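Rental bonds and share houses near campus
Parvathi Nambiar and Yuzuki Sugawara, draft for May

We looked at who gets their bond back when a share house lease ends. 40 listings read, 7 tenants interviewed, all in Nemov or Drusus. Rents checked against the Vavon listings site.

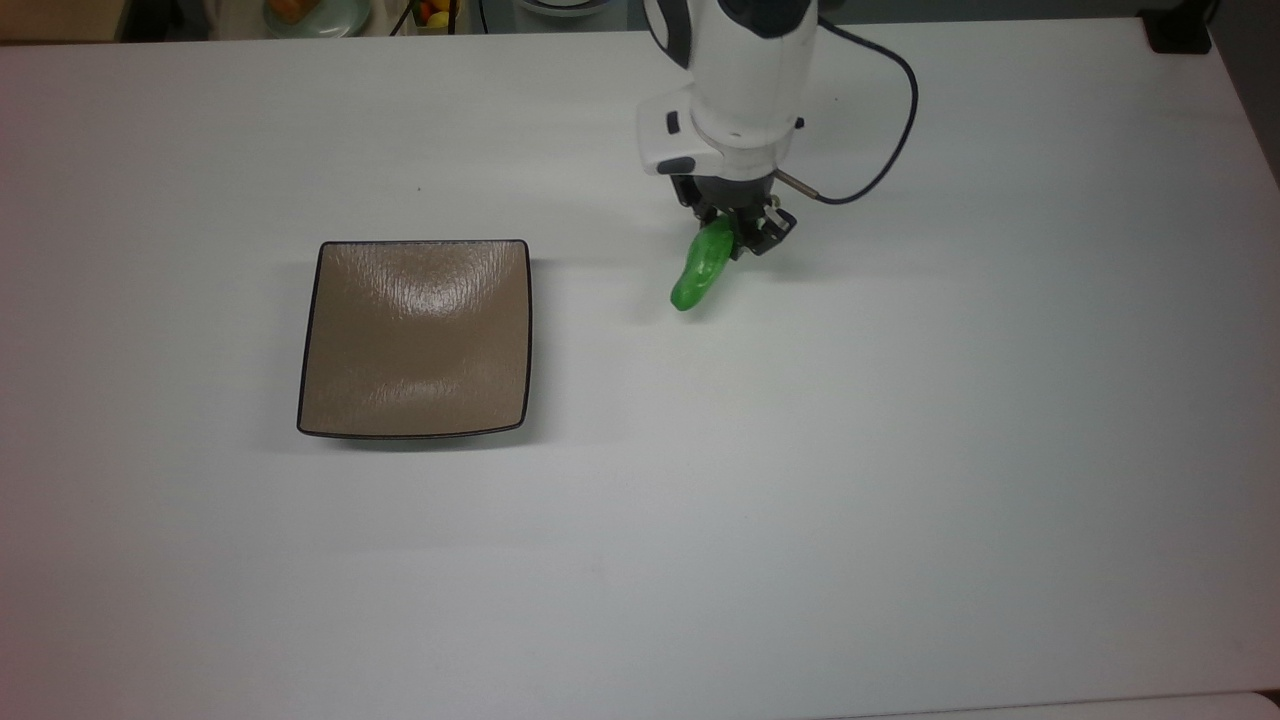 What we found

Units in Drusus dearer per room. Most were let through one agency, Hwang, which wants an entry condition report back within 5 days. Tenants mostly didnt know this. Two signed it blank. 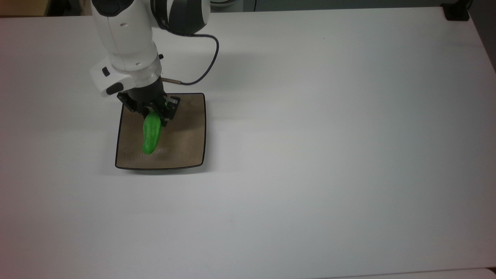 Cleaning was the usual fight, then carpet. One tenant lost about $100 over an oven and never disputed it, said the form was too long. Yuzuki tried the form, took her most of a lunch break. Head tenants a seperate problem: bond in one name, everyone else chasing a flatmate who has moved interstate. 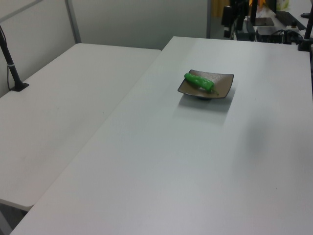 Sub-letting we left out, no time. Landlords not interviewed either, only one rang back. Interview notes in the appendix, names removed.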